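The Long Way Around Mullow

The trail up Mullow Ridge begins behind a gravel pit, which the county map calls a scenic gateway. There is a sign with a hiker painted on it, striding uphill with the ease of someone who has no knees to worry about. A second sign, nailed below the first, says the loop is 13 miles long. Somebody has scratched a question mark after the number, and by late afternoon I was ready to add my own.

I had come in May, when the snow is off the high meadows and the flies have yet to be told. The plan was to walk the whole loop in two days, sleep at the Halim shelter, and be back at the car before the diner in Flilov stopped serving pie. I had a new pack, old boots and a weather forecast I had chosen from several.
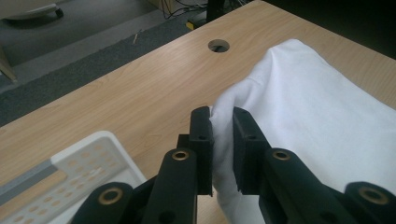

Words by Fengying Jiang

The first mile is an apology for the gravel pit. The path follows a creek through hemlocks, crosses it on a split log, crosses back on a worse one, and then settles down on the east bank as if it had never considered anything else. Blue blazes mark the way at sensible intervals. I remember thinking that the trail crew must be thoughtful people. I would revise this view.

At the old charcoal flats the blazes turn uphill and so does everything else. The miners who first cut this route were hauling iron ore to a furnace at the bottom of the valley, and they were interested in getting down quickly. Walkers going clockwise have the pleasure of following their logic in reverse. There are no switchbacks. There is a rope on one pitch, green with age, tied to a tree that I decided not to look at too closely.

I stopped for lunch at the top of the rope, and then for a second lunch slightly above it. A man came down past me with a small brown dog in his arms. The dog looked rested. He asked if I was going all the way around and I said I was, and he said "Huh," in a tone I carried with me for most of the afternoon.

The reward for all this is the bench, a long shelf of open grass that runs along the western side of the ridge for more than two miles. It is the reason anyone comes. The wind had combed the grass flat and there were violets in it, and off to the south I could see the reservoir and the water tower at Flilov, which has been painted to resemble a golf ball. The town has no golf course. I asked about this later and was told the paint had been on sale.

You can walk the bench in an hour. I took most of three, partly for the view and partly because my left boot had begun to separate from its sole. I tied it together with a spare lace, then with tape, and finally with both. It made a soft slapping noise on rock that scared up two grouse and, I suspect, every other animal before I had a chance of seeing it.

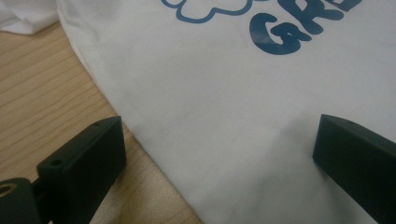

White cotton, blue lettering: the shirt with its "GRE" showing.

The Halim shelter sits in a notch where the bench runs out. It has three walls, a plank floor and a logbook in a coffee can. The last winter party had written a full page about the mice. I read it with interest at dusk and with a good deal more interest at two in the morning, by which time the mice had found the trail mix, sorted it, and left me the raisins.

Water is the thing to plan for up there. The spring shown on the map is a damp place under a rock for most of the year, and even in May it fills a bottle at the speed of a person telling a long story. Carry enough from the creek to cook supper, and drop the pump filter in favor of a gravity bag if you own one. The fire ring is best left alone when the wind is out of the west, as it was for me and as it seems to be for everyone who writes in the book.

I had been warned about the second day by the clerk at Flutano, the outfitter on Main Street that also cuts keys and rents a carpet steamer. She had sold me the tape. She told me that the north side of the loop was "a bit brushy," and she said it kindly, the way a dentist mentions pressure.

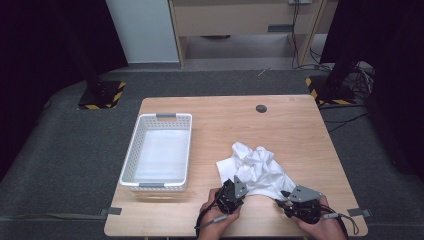
By Fengying Jiang

The brush starts 50 yards past the shelter. It is mountain laurel, mostly, and it grows to the exact height of a person's face. A fire went through on this side years ago, and what came back was in no mood for company. The blazes, so generous in the hemlocks, thin out until they seem to be a matter of local opinion. I found one on a fallen trunk, pointing at the sky. I found another on a rock that had clearly moved since it was painted.

Go slowly and keep the slope falling away on your left. That was the best advice in the logbook, written by somebody who had drawn a small skull beside it. After an hour of this the laurel gives way to a boulder field, where the walking is slower and the view is better, and where I ate the raisins. There were ravens working the updraft over the cliffs. One of them flew the length of the field beside me, slapping along in my boot, and made a remark as it turned back.

Below the boulders the trail picks up an old tram grade and turns into something you could push a stroller down. It's a strange feeling, after a day and a half of climbing over the place, to be led out of it so politely. The grade was built with 44 stone culverts, according to a plaque at its upper end, and a good many of them still carry water under the path. I stopped at one to soak my feet. A crayfish came out to look at them and went back in.

If you want the bench without the laurel, walk the loop counterclockwise as far as the shelter and come back the way you went. The tram grade makes an easy morning of it, although you'll need to cross the boulders twice. Parking at the gravel pit is free, and there is room for several cars if the first one has been left by a reasonable person. The road in is signed from Route 69 just past the feed store. Ignore the first sign, which is for a different Mullow.

I got back to the car at ten past six. The diner was still open and the pie was rhubarb, and the woman who brought it looked down at my boot, with its lace and its tape and its tongue of loose rubber, and asked whether I had gone clockwise. I said I had. She gave me the larger slice.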